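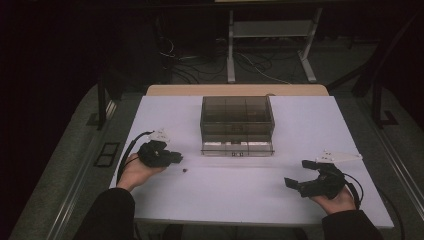 Foire aux questions : trier ses perles anciennes sans se faire avoir

Peut-on dater une perle de verre à l'œil ?
Non, ou alors très mal. Les vendeurs qui annoncent « vers 1880 » devant un lot en vrac devinent. Une forme et une teinte orientent, elles ne prouvent rien, et beaucoup de modèles ont été recopiés pendant des décennies.

Le test de la dent est-il fiable ?
On le recommande partout pour les perles fines. Il distingue parfois une surface lisse d'une surface grenue. Pour le reste, méfiance : certaines imitations crissent très bien. Et vous abîmez l'émail, le vôtre ou celui de la perle.

Faut-il acheter une boîte de rangement « spéciale collection » ?
Je n'ai toujours pas compris ce qu'elle a de spécial. Une boîte en plastique à compartiments, avec des étiquettes et un fermoir qui tient, fait le même travail. Vérifiez quand même que les cloisons descendent jusqu'au fond, sinon les rocailles passent dessous.

Un certificat augmente-t-il la valeur ?
Celui du vendeur, guère. Ladan Mazandarani a payé 390 euros un collier certifié à la foire de Prideden ; 3 des perles étaient en résine. Demandez qui signe, et ce que cette personne a examiné.

Les perles « énergétiques » ont-elles un effet ?
Sur le prix, oui.

Comment nettoyer un lot poussiéreux ?
Chiffon doux, à peine humide, rien d'autre tant que vous ignorez la matière. Les recettes au vinaigre qui circulent sont une mauvaise idée pour la nacre et le corail.

Reprenez-vous les perles dépareillées ?
Oui, en août seulement, à l'atelier de Plernambridge. Pas d'estimation par téléphone ni sur photo.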